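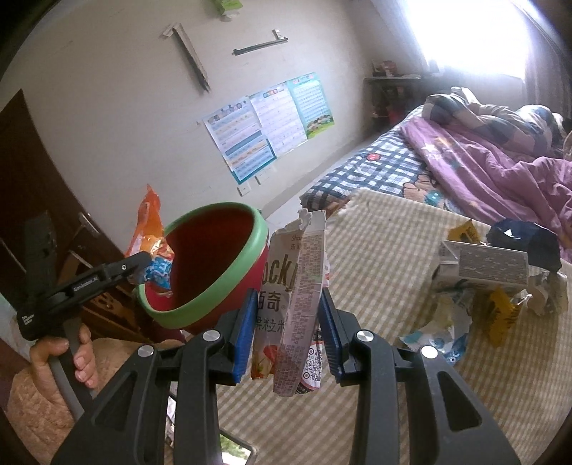 What should I do with empty snack packages in the bedroom?

Put them in a bin the same day, cardboard and plastic apart if your building collects them apart, and shake out the crumbs first.

Home & Neighborhood | Waste

Bedrooms are the next step for the sorting program in Prokholm

By Rosalie Plattner
February 18, 2020

The housing company Netum will ask its tenants in Prokholm to sort the waste from their bedrooms as well as from their kitchens. The new rules start in April and they apply to 700 apartments on the north side of the river.

Until now the company has given sorting bins only for the kitchen. The waste from the other rooms usually goes into one bag, and this bag goes to the mixed container in the yard. Netum says that the bags have become heavier in the last winters, and that a large part of what is inside them is packaging from snacks, drinks and cosmetics.

"People eat in bed, they study in bed, they watch films in bed," says Damilola Ibrahim, who leads the program at Netum. "I do it also. We do not want to tell anybody where to eat. We want the package to come to the right container afterwards."

In many of the apartments the bedroom is also the living room, especially where students share. A round bin stands next to a carved wooden piece of furniture, and between the bin and the bed there is not much floor left. For this reason the company has decided against giving a second large bin. Every household will instead receive a folding bag with the name Toma, which has two pockets and hangs on a door handle or on the end of a bed. One pocket is for paper and cardboard. The other one is for plastic and foil. Netum has ordered 2000 of the bags, so that shared apartments can have one for each bedroom.

Tenants do not pay for the first bag. A replacement can be asked for at the office in Fotaston Street, where the opening hours remain as before.
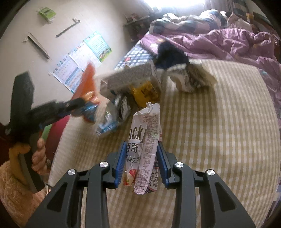

TIPS FOR TENANTS

Snack packages are the kind of bedroom waste which causes the most questions to the office. A torn Pocky package, an orange-red one, a blue-and-white one and a yellow one can easily come together on one checked mattress, with a crumpled plastic bag next to them, and it is not always clear from the outside what each is made of. Netum gives the following advice in the letter which will be sent to all the tenants:

Feel the material before you sort it. If it tears like paper and keeps its fold, it goes to the paper pocket. If it stretches or makes a shiny edge, it goes to the plastic pocket.

Take the inner bag out of a cardboard box. The two parts go to different pockets.

Press boxes flat. The pocket of the Toma bag is narrow and will be full very soon if the boxes keep their shape.

Clear the bed before you change the sheets. Wrappers which are rolled up in the bedding travel to the laundry room, and last year the filters of the washing machines there had to be opened many times.

Plastic shopping bags which are still whole can be kept and used again. The torn ones go to the plastic pocket.

Tissues and cotton pads go to mixed waste, even when they are clean.

The program was first tested in one building with 11 apartments. The test continued for nine weeks. According to Ibrahim, the tenants liked the bag, but several of them found the hook too short for the older door handles. The hook has been made longer for the spring delivery. Some tenants also asked for a lid because of the smell of fruit peel. The company answered that fruit peel belongs to the kitchen bin, and the bag will stay without a lid.

There will be no control inside the apartments and no extra fee for those who do not take part. The containers in the yards will be checked in the same way as now. If the amount of mixed waste becomes smaller, Netum plans to have these containers emptied less often, and the savings would be seen in the service charge.

The bags will be delivered to the doors, beginning with the buildings closest to the river. Tenants who are not at home will find a note with the pick-up place. The letter with the sorting advice can also be ordered from the office in large print.

Related items

Netum renews the laundry rooms in three buildings
Where to leave old mattresses in Prokholm
New opening hours for the Fotaston Street recycling point
Bicycle storage: tenants are asked to mark their bicycles
Questions and answers about the service charge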